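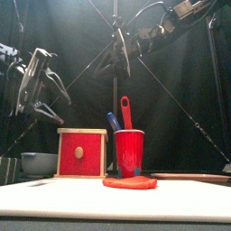 Submitted by Thandeka Adams, club advisor, Bornstead High Robotics
6 October 2023

Home | Programs | Grant Reports | Calendar | Contact

Progress report to the Durville Fund: two-arm manipulation project

The fund awarded the club $4000 for the school year. We have spent $387 so far, mostly on cables, replacement gripper screws and a second power supply. The rest is held for motors and for travel to the Benavides meet.

Students began in August. The task they picked is tidying a kitchen counter with two arms, using ordinary items such as a cup with utensils in it, a bowl, a cloth and a small wooden box. Both arms are mounted and run from one control program. The students named the program Sikik.

The goal in our application was 500 recorded practice runs by the end of the semester. We are behind on this. The left arm lost its calibration twice, and each time the team had to set it up again before recording. Pieter Martens rewrote the startup check and it now takes a few minutes.

Soft items are still the hardest part. The cloth work will get most of our club hours until winter break.

We also added a drawing task on a white board, at the students' request. It uses the same table and needs no new money. 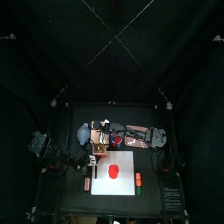 Gudrun Moen asked whether the drawing task would take time away from the runs promised in the application. It will get one meeting a month, and the run count stays the first priority.

The next report will include a full parts list.

Comments (3)

Britta Rieger: Is the Benavides meet open to parents?

Thandeka Adams: Yes, and there is no ticket charge.

Reinhold Rieger: I have a spare power supply if the club can use it.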